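Left gripper drifts after homing, two-arm mobile unit

npalamarchuk
Posted in Setup and Repair, January

We run a two-arm mobile base in the simulator before anything goes on the hardware. Since I swapped the wrist model on the left arm, the jaws end up off target after homing. The right arm is fine. It gets worse the longer I leave it, and after 200 cycles the left side is 4 mm out. Grip force is set to 40 N on both.

Starting pose is both arms low, jaws up, base parked by the open door.
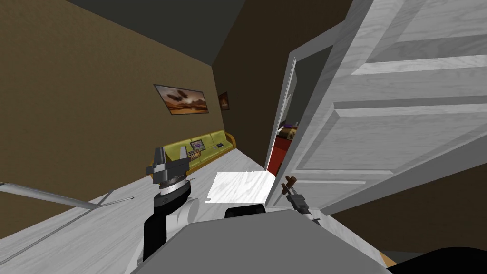
I re-zeroed the wrist joint twice and reloaded the config from the Ternivier package. Same result. Is this a bad offset or something in the joint damping?

Nadiia Palamarchuk

kobzar_h
Offset. If you changed the wrist you changed the flange length, and the tool frame is still using the old one. Open the arm file, find the tool block and compare it with the right side.

dockside44
Don't agree. A wrong flange length gives you the same error on cycle 1 as on cycle 200. She says it grows. That sounds like the homing routine adding its correction on top of the last one. We had this on a Trumus cell. The fix was to clear the stored correction before each home.

kobzar_h
Could be both. I would still check the tool block first, it takes a minute.

npalamarchuk
Checked. Left tool block did have the old length, so I fixed that. First cycle is now dead on. It still creeps after that.

dockside44
Then look at line 137 of the homing script if you have the stock one. It reads the saved value and never resets it.

oldbelt
I'd leave the script alone. Edit it and the next update wipes your change. Put the reset in your own startup file.

dockside44
Startup only runs once. She needs it before every home.

oldbelt
So call it from the cycle file. Still better than touching stock code.

npalamarchuk
Put the reset in the cycle file. 200 cycles, no creep on the left. Right arm is the same as before. Will run it overnight with damping at default and post the log.

kobzar_h
Save a copy of the arm file too.
Hryhorii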